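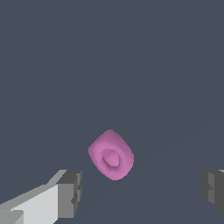

Sterkton Robotics Club: Ring Task Gallery

The ring task was the club's project for the fall term. Students wrote a program that guides a two-finger gripper to a ring, closes on it and sets it down on a peg. All of the work was done in simulation first. The page collects one picture from the simulator and the notes that go with it. Captions were written by the students and lightly edited by Assunta Gatti, who runs the club.

We had 26 students in October, split into teams. Each team used the same gripper model and the same ring, so the runs could be compared.

Wrist view, pink ring
Simulator view of the pink ring with the two gray fingers open on either side. Neither finger is touching it. The teams worked from this kind of view when they wrote the part of the program that finds the ring.
Caption: Rosario Caruso

Notes on the ring
The ring model is a plain torus. Nazareno Mancuso's team picked pink because it separates easily from a gray background. A first version used a gray ring, and the color filter lost it on most runs. Nazareno also tried a yellow one, which worked about as well as pink.

Notes on the background
We left the background plain for the first half of the term. Teams that finished early could switch on a patterned table. Only the Callon team kept it on for the final runs.

Notes on the gripper
Both fingers move together. One number sets the opening, so a program can't close the left finger and leave the right one where it is. If the ring is closer to one finger than the other, the arm has to shift sideways before the fingers close. Most of the debugging time went into that shift. Settimio Fiore wrote the version that the other teams ended up borrowing. It takes the middle of the ring in the view, compares it with the middle of the gap, and moves in small steps until the two line up.

Notes on the runs
The teams logged 3,867 runs between them. A run counted as a success if the ring ended up on the peg and stayed there for the length of the check. Teams were named by draw: Enow, Callon and Serra. Enow had the best score in the last round with 44 successes. Serra had the shortest program, around 700 lines with the comments left in.

Common problems
Fingers closing too high, so that they passed over the ring.
Ring picked up by its rim and dropped on the way to the peg.
Left and right swapped in the sideways move. Every team did this at least once.
Old settings file loaded after a restart. Check the name in the log before you start a batch.

Using the files
Club members can find the ring model, the starter program and the run logs in the shared folder under "ring task." Please copy the folder before changing anything. Rosario Longo keeps the master copy and can restore a file if one gets overwritten.

Next term
The next project uses the same gripper with a peg that changes position between runs. New members are welcome and don't need to have done the ring task. See Assunta Gatti in the computer lab after 3:30 to sign up.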